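The year I stopped throwing things out

I have owned the same desktop since before my knees started making noise. Every spring I tell my family I'm replacing it, and every spring I price a new one, see 912 dollars at the bottom of the cart, and go make a sandwich instead.

Mending is supposed to be thrifty. I kept a notebook this year to find out. The toaster cost me 22 dollars in parts and works on one side, so we now eat toast with a front and a back. The lamp was eight dollars and a small burn. The vacuum I will not discuss – my wife has asked me to let it rest.

Then in May the computer quit, in the middle of a tax form, and I learned that I don't fix things to save money. I fix them so I can spend a whole Saturday refusing to make a phone call. 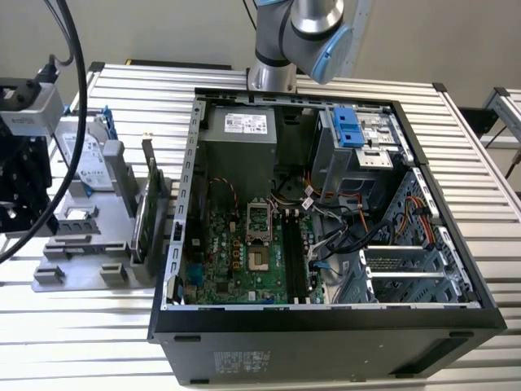

Domingo Sepúlveda wrote in after my last post to say I had the math wrong anyway. By his count I should be charging myself for my time, and at any decent wage my toaster is now the most expensive one in the county. He suggested I take up fishing, where at least people expect you to come home with nothing.

I thought about that for a week. My trouble with charging for my time is that somebody would have to pay it, and I know what that guy has in his checking account.

So the rule for next year is simple. If the part costs more than 200 dollars, the thing goes to the curb in Painemal with a note on it. Under that, it comes down to the basement with me. My wife has asked where the vacuum falls under this rule. I told her the notebook is closed until January.

Recent posts
A front and a back: notes on toast
Two hours on hold with Navow
The drive to Wonach, with complaints
What I left at the curb
Why I own three stepladders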